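Section 4. Basket Carry: Setting Up the Garment Run

This section sets up Prutar to carry garments between the sorting room and the fitting area at Teshome. Most crews have their first basket moving before the coffee is ready. If you used to push the carts yourself, you'll find your job shifts toward sorting and checking - the part where your eye for fabric really counts!

Before you start
- Load the Flakeck route file (menu 18).
- Walk the route and pick up cords, hangers and tags.
- Agree on who is lead for the shift. The lead keeps the stop remote.

4.1 Checking the wrist view
1. On the Drimiteo panel, open Wrist View.
2. Bring the arm in beside the basket and hold it there for 60 seconds.
3. Check that the metal wrist part shows below the black sleeve, with the triangle cutouts beside it.

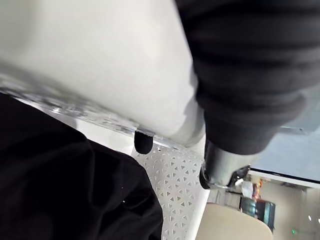
Figure 4-1. Wrist view with the arm close in. Blur on nearby surfaces is normal.

Note: If the sleeve bunches up over the metal part, pause the arm and smooth the folds back by hand.

4.2 Lifting the basket
1. Put the garments in loosely. Folding is optional, so save your time for the pieces that need it.
2. Keep the load below the rim.
3. Press Lift. Prutar takes one end of the rim in each hand.
4. Watch the fingers. They should curl over the rim at both ends before you press Carry.

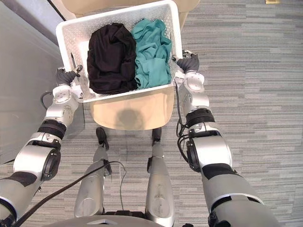
Figure 4-2. Both hands on the rim, black and teal garments side by side, basket above the seat.

Caution: Keep your hands out of the basket while Prutar is holding it. If you spot a wrong garment, press Pause and wait for the basket to be set down.

Caution: Keep cables clear of the feet before every carry. Error 159 means a foot has met something on the carpet.

4.3 Sharing the work
Write down anything Prutar handled badly in the shift log - a slipped rim, a slow turn, a sleeve caught on the lattice. Your notes go straight into the next route file, and the people on the floor spot things the panel misses. Change places between sorting and lead at the midday break so everyone gets to know both jobs.

After 600 carries the panel asks for a grip check. Go to Section 5.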